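Bathroom sink thread, as promised to the three of you who asked. Kettle's on, this may ramble.

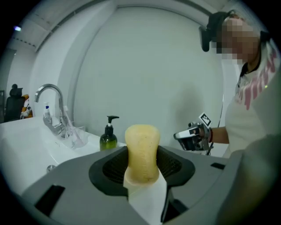

Emiko Koyama reckons the toothbrush ought to live in a cupboard, well away from the basin, and that a cup only collects gunk at the bottom.

Fair point about the gunk, Emiko! I've had cups go properly swampy on me. But I've tried the cupboard and I just stop seeing the toothbrush, and then I'm hunting for it at bedtime with one eye shut. A clear glass at least shows you when it needs a scrub.

So the rule I've settled on is that if I don't use it every day it doesn't get to stay next to the tap. Toothbrush in its glass, the dark green soap dispenser, the little white pump bottle with the blue band. Everything else has been rehomed or binned (goodbye, nine-year-old hotel shower caps).

The green glass dispenser was a treat to myself and I love it more than is reasonable. I fill it from the big Flotard refill pouch, the 595 ml one, which goes in with a funnel if you're patient and all over the counter if you're me.

Tip from bitter experience: rinse the pump through with warm water before each refill. Old soap dries in the nozzle and then it fires sideways. I have had soap on a clean shirt at ten to eight in the morning and it sets the tone for the day.

White counter and white basin, would I do it again? Yes, mostly. Every blob of toothpaste shows, but at least you know where to wipe. I keep a cloth under there and give it all a quick go after brushing my teeth at night. Takes less time than the brushing.

The tall curved tap is the bit people ask about. Lovely for filling a jug or rinsing your hair, bit splashy if you open it right up. I've learned to be gentle with the lever. Guests have not.

Chrome and hard water, though. Ugh. I was using a spray from Muvus that smelled like a swimming pool and left smears. Now it's white vinegar on a cloth, couple of minutes, rinse it well and buff with an old tea towel. Don't leave the vinegar sitting on there while you go and answer the door, ask me how I know.

Someone's asked about the tray I had last year, the Nisholm one. Gave it away! It just held a puddle, and I was lifting it up to clean underneath every single time. Things straight on the counter is so much easier.

Next job is the drawer. There are travel toothpastes in there from at least three holidays and a comb I don't recognise. Might get to it in July. Tell me what you keep by your basin, I'm nosy.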